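## Section 6: Running the Drive Caddy Demo for Visitors

This section covers the open-day routine, in which the arm handles a hard drive and its blue carrier over an opened desktop tower. It assumes you have finished Section 5 and that the arm knows where the table is. If it doesn't, go back. Visitors enjoy surprises less than you'd think.

The routine was worked out at Kobori by Takeshi Okabe, and it has been shown to 407 visitors so far. The version below includes the changes Sadao Nomura asked for after the December open day.

### 6.1 Before the doors open

1. Lay the tower on its side on the slatted table, open side up. Leave the side panel somewhere you won't trip over it.
2. Set the gray fixture plate on the table beside the tower. Push it against the stops until it quits moving.
3. Check that the processor is out of its socket. The full Durkeck routine includes a processor step, and a visitor will ask about it.
4. Load program **235** from the Fomatero menu. Program 236 looks nearly the same in the list and is for wiping down the table.
5. Run once at demo speed with no audience. Then run it again, because you were looking at your phone.

> **Caution:** Never touch the pins in an open processor socket, and don't let a visitor do it either. Children ask first. Engineers just reach.

### 6.2 Checking the grip

Pause the program with the carrier over the case and bring up the wrist view on the visitor monitor. The carrier should sit upright between the fingers, with its handle end toward the gripper. If it leans, stop and regrip. A leaning carrier does not straighten out of politeness when it gets to the bay.

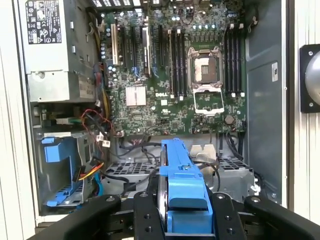 *Fig. 6-1. Wrist view, carrier held over the lower part of the case.*

Look for cables as well. The thin data and power leads near the drive bay like to wander into the path, and the arm has no opinion about cables. Tuck them to the side by hand **with the arm stopped**.

### 6.3 Placing the audience

Keep people behind the floor tape, on the side where they can see down into the tower. Groups of 14 fit comfortably. Larger groups fit too, but the back row starts its own conversation and you will be competing with it.
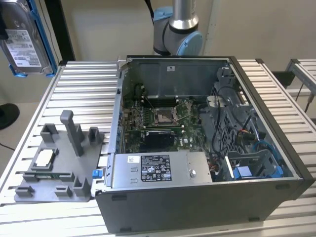
Give your talk while the arm is paused. Keep it under 2 minutes and cover what the parts are, what the arm is going to do, and where the stop button is. Point at the stop button. Somebody from Jenik once gave the whole talk leaning on it, which made for a calm demonstration.

Questions you will get, and answers that have held up:

- *Is it going to take my job?* Ask what the job is. It's usually not drive caddies.
- *Why is it so slow?* Demo speed. Offer to show the regular speed from behind the tape.
- *Can I drive it?* No. (See 6.5 for the exception, and the form.)

### 6.4 Running the sequence

1. Say "moving" out loud, even if you feel silly.
2. Press **Start** and keep one hand near the stop.
3. Switch the monitor to the wrist view when the carrier is close to the case. The overhead view is better for following the arm, but people step closer for this one – watch the tape.
4. Hold at the pause point long enough for pictures.

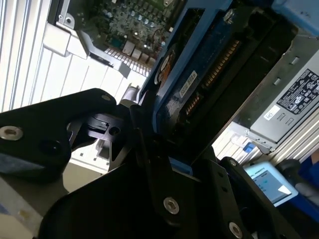
*Fig. 6-2. Carrier in the gripper, power supply at right.*

5. Press **Continue**. If the arm reports a contact fault, press **Back off** once and wait. Pressing it five times gets you the same result and a longer log.

**Note:** After a second fault, end the run and say that was the plan. Write it up afterward on the Monday sheet with the program number and the step where it quit.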